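Accueil | Billets | Archives | À propos | Contact

Le robot livreur et ceux qui marchent derrière

Loan m'avait prévenue : « Tu vas voir, tout se passe sur l'écran maintenant. » J'avais travaillé chez Druleo avant mon congé, au service des tournées, à l'époque où on partait à pied avec un carnet et une feuille de plan surlignée. Je suis revenue en avril. Le carnet avait disparu, les plans aussi, et la moitié de l'équipe regardait des trottoirs de synthèse en mangeant des biscuits.

Pour ceux qui ne connaissent pas la maison : Druleo livre du petit colis en ville, du dernier kilomètre comme on dit, pour des pharmacies, des imprimeurs, deux ou trois traiteurs. Le robot s'appelle Tautahi. Il roule au pas, il a un coffre, il s'arrête quand il ne comprend pas. Il ne comprend pas souvent. Le logiciel qui lui apprend la ville s'appelle Cevo, et c'est surtout de lui que je veux parler, parce que le robot, lui, je l'aurais presque trouvé sympathique.

La direction nous a présenté l'affaire avec une belle phrase : « La machine prend la pénibilité, l'humain garde le jugement. » J'ai noté la phrase. Je l'ai relue souvent depuis. Dans les faits, Riaan Ngcobo, qui connaissait par cœur tous les digicodes du quartier sud, passe maintenant ses matinées assis à valider des parcours dans un simulateur. Il a mal au dos autrement, c'est tout ce qui a changé côté pénibilité. Le jugement, on le lui demande sous forme de boutons : « franchissable », « à éviter », « à revoir ». Quand il hésite, un compteur tourne.

Voilà comment se passe une séance. Cevo charge un carrefour. Il fait grand beau, il fait toujours grand beau dans les carrefours que j'ai eus à traiter. On a le large trottoir en béton, le passage piéton, les feux, un immeuble en brique avec ses fenêtres sombres. On regarde si le virtuel permet de décider quelque chose : où le robot doit se placer pour attendre, à quelle distance du bord, ce qu'il doit penser d'une tache au sol. Puis on passe au suivant. L'objectif est de 151 par journée et par personne. Je ne sais pas d'où sort ce chiffre, j'ai demandé, on m'a répondu qu'il avait été « calibré ».

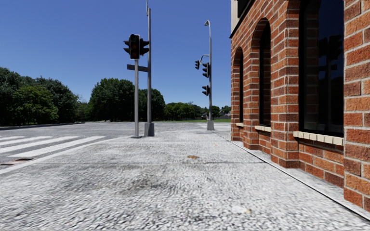 Ce qui me gêne, c'est tout ce qu'on savait et qui n'a de case nulle part. Riaan savait que devant l'école, à la sortie, il valait mieux changer de trottoir et perdre une minute. Heloísa Trindade savait que la dame du premier, rue des Tanneurs, ouvrait plus vite si on frappait au carreau. Il existe bien un champ « commentaire libre ». J'y ai écrit des choses pendant plusieurs semaines. Un jour j'ai voulu relire les miennes : le champ n'est pas exporté. Il existe pour nous faire plaisir, je suppose.

On me dit que je suis de mauvaise foi et que la simulation permet de rater sans blesser personne. C'est vrai, et je préfère mille fois qu'une machine se trompe sur un trottoir dessiné que sur le mien. Je n'ai rien contre l'outil. Il est même bien fait : le béton a du grain, les briques ne sont pas toutes de la même couleur, il y a jusqu'aux joints de dilatation. Quelqu'un a pris du temps pour dessiner ça, et je lui tire mon chapeau. J'aimerais seulement qu'on arrête de parler de ces heures d'écran comme si c'était le même métier en plus confortable.

Prenez les feux. Dans le simulateur, on apprend au robot à trouver le feu qui le concerne, et à certains carrefours il y en a tout un bouquet, de face, de profil, accrochés à des poteaux qui se cachent les uns les autres. Un livreur à pied ne regarde presque pas les feux, qu'on me pardonne. Il regarde les conducteurs, les roues avant, la vieille dame qui s'élance. Loan a passé deux jours à apprendre à Cevo à choisir entre plusieurs feux, et elle m'a avoué qu'elle s'était mise à traverser en comptant les lentilles. Elle en riait. Moi un peu moins.

Et puis il y a la question de la paie, qu'on a traitée très vite en réunion, juste avant le café. La prime de marche a sauté, logique, on ne marche plus. Elle a été remplacée par une « prime de qualité d'annotation », qui dépend du taux d'accord avec les collègues. Autrement dit, si je juge une bordure dangereuse et que les autres la trouvent bonne, je perds de l'argent. Devinez ce que deviennent les bordures litigieuses en fin de mois. Pour un système censé récolter notre jugement, je trouve que c'est curieusement réglé.

Lucimara Peixoto, qui dirige le site, m'a reçue quand j'ai soulevé le problème. Elle a été correcte. Elle m'a montré une courbe qui montait. Elle m'a dit aussi que Hokwood, notre plus gros client, ne renouvellerait pas sans le robot, et là-dessus je la crois volontiers. J'aurais préféré qu'on commence par cette raison-là, le premier jour, au lieu de la pénibilité. On est des adultes, on sait ce qu'est un contrat.

Il reste des tournées à pied, quand même. Tautahi ne monte pas les marches, donc les immeubles sans ascenseur nous reviennent, avec les rues pavées et les jours de marché. Heloísa fait remarquer qu'on a gardé tous les escaliers et cédé tout le plat. Sa demande de changement de poste est partie le mois dernier.

Je continue, pour l'instant. J'ai demandé trois choses : que le commentaire libre soit lu par un être humain, que la prime ne punisse plus le désaccord, et une matinée dehors par semaine pour chaque annotateur, pour se souvenir de ce que fait un vrai trottoir quand il pleut. J'ai obtenu la matinée, « à titre expérimental ». Les deux autres points sont à l'étude.

Dernière mise à jour : 25 févr. 2022

Commentaires

Océane McKinnon
Même chose chez nous avec le tri en entrepôt. La prime à l'accord, on l'a eue aussi, elle a fini par être retirée quand tout le monde s'est mis à cliquer pareil. Gardez des traces de vos désaccords, ça nous a servi.

pascalou
Vous oubliez les gens qui avaient vraiment mal aux genoux. Moi l'écran m'a permis de rester en poste.

L'auteure
@pascalou Vous avez raison, et il y en a chez nous aussi. J'aurais voulu que ce soit un choix.

Billet précédent | Billet suivant | Haut de page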